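Re: [gripper-maint] jaw drift on the hand-held units after pad swap
From: Daranee Sangkhawat
Date: 2/15/18

Replying to the list since two other sites wrote to me with the same fault.

> We changed both fingers on our unit per the Trinness sheet and
> re-ran the width calibration. Closed reads zero as it should. Open
> reads short, and it gets worse over a shift. By the end the jaw
> has to be squeezed twice to get a clean close on anything thin.
> Torque on the finger screws is to spec. Is this the encoder, or
> did we get a bad batch of fingers? Ours came through Leinonen.
>
> Second question: how often do you redo the zero? The sheet says
> "periodically."
>
> Proltstead bench

I doubt it's the encoder. An encoder fault on these shows up as jumps, and what you describe is slow and goes one way. I would look at the slide first.

The finger mounts ride on a rail that was greased for the old, lighter fingers. The new ones put more load on the outer end, and the mount tips slightly as the jaw opens. Closed, the two fingers hold each other square and the reading comes out right. Open, nothing holds them, so the error shows up there. The grease then works its way to the ends of travel and the outer part of the rail runs dry.

What we did at Arnurwood:

1. Power off, fingers off, mounts off. Mark left and right. They look the same and they are not.
2. Wipe the rail with a dry cloth until the cloth comes back clean. No solvent. It gets into the end seals.
3. Run the bare carriage by hand over the full travel. If it catches, stop there and replace the carriage.
4. A thin film of the light grease, center of the rail only. Cycle it by hand 16 times and wipe off whatever collects at the ends.
5. Mounts back on, screws snug but not tight. Close the jaw on a flat gauge, then tighten in turn, left and right, a quarter turn each.
6. Fingers on last.

Step 5 is the one the sheet gets wrong. It has you tighten the mounts with the jaw open, which locks the tilt in.

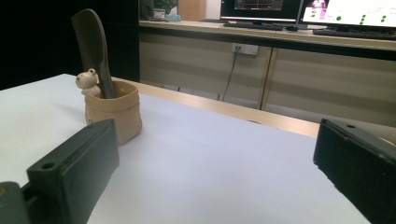

Zero the width only after the unit has been switched on for 4 minutes. Close, hold, store. Open fully, hold, store. Then repeat both without storing and compare. If the open reading moved between passes, go back to step 5. Storing it again only hides the problem until the next shift.

On the interval: we redo the zero every 240 cycles and regrease at 540. Those are our numbers for our load. If you handle heavier parts, shorten the second one and leave the first alone. I log both against the serial number of the carriage, not of the handle, as carriages get moved between handles here.

On the batch question, I have fingers from two Leinonen deliveries and measured no difference that matters. The screw holes on the later ones are a bit tighter. Don't ream them. Start the screw by hand and it will cut its own way in.

Two things I would like back from you if you have the time: the open reading at start and end of shift for one unit, and whether the short squeeze happens on both sides or mainly on one. If it is mainly one, swap the mounts left to right for a single test and see if the fault moves with them. Put them back after, whatever the result.

The Trinness sheet was last revised in May and I have sent them the correction for the tightening order. No reply so far.

Daranee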